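Drutlow Two-Arm Sorting Bench – Model 2426

Benchtop automation for small items, packets and the drawer everybody has at home 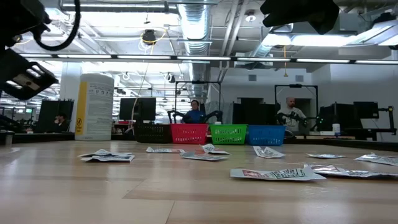

Packets on the tabletop, four baskets along the far side, two black grippers overhead.

Can a machine tidy up after you yet? Our sales department would like us to say yes. Our engineering department would like us to say "define tidy." The Model 2426 is what we sell while they settle it.

It's a pair of arms on a bench, built to pick up small, light objects and put them into baskets. A seven-year-old can do this job. A seven-year-old will also do it once, badly, and then ask for something in return, so we think there's a market.

Why packets?

Because they're awful. A box has sides. A bottle stands up and waits for you. A thin packet lies flat against the table and gives a gripper nothing to hold, and if it's shiny it bounces the light back into the camera for good measure. Put a few in a pile and you no longer have objects, you have an argument about where one stops and the next begins. Most people who call us have a problem with flat, crinkly things in it somewhere: spare parts in bags, seed envelopes, sample sachets, the sauce packets that come with takeout.

What it does well

Single items with some space around them. Anything folded, bent or with a corner sticking up is good news, as that's where the fingers go. Sorting by color into baskets of matching or clearly different colors is dependable. So is going back for a dropped item, which the 2426 will do all day without sighing.

What it does, but watch it

Overlapping packets. The bench will nudge a pile to spread it out before picking, and usually this helps. Now and then it rearranges the pile into a different pile. Very flat packets get slid to the edge of the table and pinched there – a trick that works nicely until something else is already at the edge.

What it doesn't do

Fold laundry. Load a dishwasher. Open the packets. Read your mind about which ones are "the good ones." We get asked about laundry more than anything else on this list, and we'd ask you to look at a fitted sheet and then be fair to us.

So, is it ready for the house?

No. It needs a sturdy table, steady overhead light and someone within reach of the stop button. If your kitchen has all of those and you're still short of a way to sort ketchup, please write to us, we'd like to meet you. For a packing room, a stockroom or a repair shop with a boring hour of sorting in every shift, the answer is closer to yes. It'll be slower than your fastest person and more cheerful than your slowest.

In the crate

2 arms, left and right, with grippers fitted
1 controller with power cable
1 overhead mounting kit
1 set of spare finger pads (you'll want them, packets are slippery)
1 printed manual, which people do read, usually on the second day

Table, baskets and lighting are not included. Use what you have. Plastic baskets with a wide rim are forgiving of a sloppy drop, and a tabletop with a dull finish makes life easier for the camera.

Options

Vesov soft fingers. Wider and more rubbery than the standard pair. Better on flat items, worse on anything with a hook or a string.

Cokavard basket tray. Keeps the row of baskets from creeping backward as things are dropped in. Not exciting. Our most reordered part.

Rutkowska teaching handles. Lets you guide the arms through a job by hand. Plan on an afternoon, and on feeling silly for the first part of it.

Warranty and support

The arms are covered for 2 years or 2000 running hours, whichever comes first. Finger pads are not covered, for the same reason tires aren't. Phone support is answered by people who have a bench of their own to swear at, so you'll get sympathy along with the fix.

Ordering

The Model 2426 is built to order and normally ships within 7 weeks. Orders that need the soft fingers will ship from April. Prices are by quote, and the quote comes with a short form asking what you want sorted. Please fill it in truthfully. "Misc." is the answer we get most, and it's the hardest thing to automate there is.

Page updated January 5, 2020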